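# Wednesday walk-round, flower wrapping cell (Nanley bench 2)

Right, this is the full check after last week's stoppage, when the right arm let go of a bunch halfway to the paper and then carried on wrapping nothing at all. I've put my comments under each item, so sorry if it rambles in places!

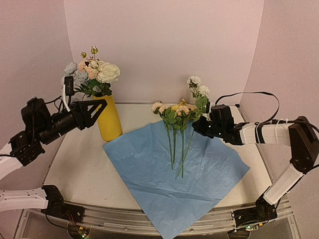
The log gives it as fault 914, grip lost, and the job should have stopped dead there. It didn't, and that's the bit I'm cross about. A dropped rose is a nuisance. An arm that doesn't notice is a safety matter, and I've written it up as one.

## Before power on

- [x] **Emergency stop, both sides.** Pressed each one twice. Good solid click, both arms dead. The left button is getting stiff, so I've put a new one on the Oltmanns order.
- [x] **Base bolts on the front rail.** All tight. I redid the paint marks while I was down there.
- [ ] **Cables, right arm.** Not happy. The long black one loops up from the wrist a good way before it comes back to the elbow, and I'd like it shorter or clipped. I can just see it snagging on a tall stem one day.
- [x] **Cables, left arm.** Fine. Gave everything a gentle tug and nothing moved.
- [ ] **Controller boards under the rail.** Working, but they're still sitting out in the open with wires trailing, right where bits of stem fall. They need covers. (Yes, I said this in March as well.)
- [x] **Table surface.** Wiped down. A few marks at the sides won't shift, but they're harmless.

## Powered, slow speed

- [x] **Homing.** Both arms went home first time, no grinding.
- [ ] **Grip check, right.** This is our culprit, I'm fairly sure. The rubber on one finger has gone shiny and the stems roll on it. I ran 100 picks with the artificial bunch and it slipped on the thin stems often enough to annoy me. New pads, please, before anybody turns the speed back up.
- [x] **Grip check, left.** Lovely, no complaints. It's only had 364 picks since its last pads went on, against 1,221 on the right, so that figures.
- [ ] **Stop on lost grip.** FAILED. I pulled the bunch out with tongs and the arm kept going to the end of its move, waiting up to four seconds before it complained. Brovelier reckon it's a setting that got wiped in the last update. They're sending the old file over.
- [x] **Arms kept apart.** Sent both towards the middle at a crawl and they stopped well clear of each other.
- [x] **Paper overhang.** A corner over the front edge is all right as long as it stays off the base motors. Check it with every new sheet.

## Where that leaves us

Slow speed only, artificial stems only, and hands out of the bay unless the stop is pressed in. I've taped a note to the switch saying the same. The Jitanmont order will have to be wrapped by hand, which I know is a pain, and I'll happily come and help if someone shows me how to do the ribbon.

I'll redo the four open items once the pads and the file arrive. Please don't tick them for me!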